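Chapter 4
Bread, Thresholds and Strangers: Tales of the Household Gods

By the time you reach this chapter you have spent a good while among thunder and sea monsters, and you may be ready to come indoors. I certainly was when I first studied this material! The Romans kept gods for very nearly every corner of the house, and the stories about them are smaller and kinder than the ones we have read so far — though they have teeth, too, as the tale of Baucis and Philemon will show.

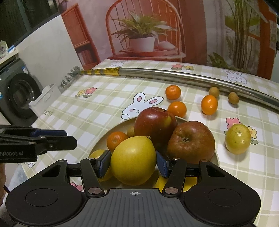

Start with the Lares, who watched over the family and its land, and the Penates, who looked after the storeroom. A share of the meal was set aside for them, and a family that moved house took its Penates along. Vesta, goddess of the hearth, belonged to every home and to the whole city at once, and we will come back to her in the second half of the chapter.
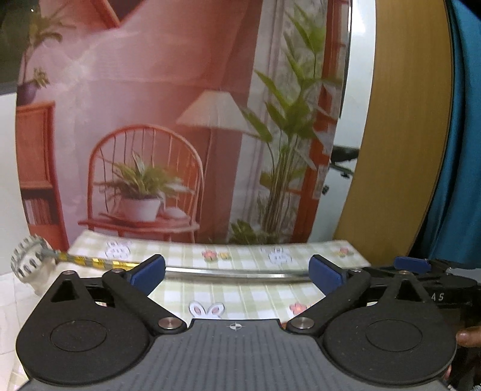 Ovid's old couple, Baucis and Philemon, are poor, and he lingers lovingly over their supper for two strangers who are really Jupiter and Mercury. He tells us how the wobbly table was propped level with a bit of broken pot, and how it was wiped down with mint. Think of a table you know well, perhaps one with a checked cloth on it like the one shown here, and ask yourself what you would put out for a guest at short notice. Keep your answer handy, as Exercise 4 asks for it. The Mowat translation is the easiest to follow on a first reading — do read it aloud if you can.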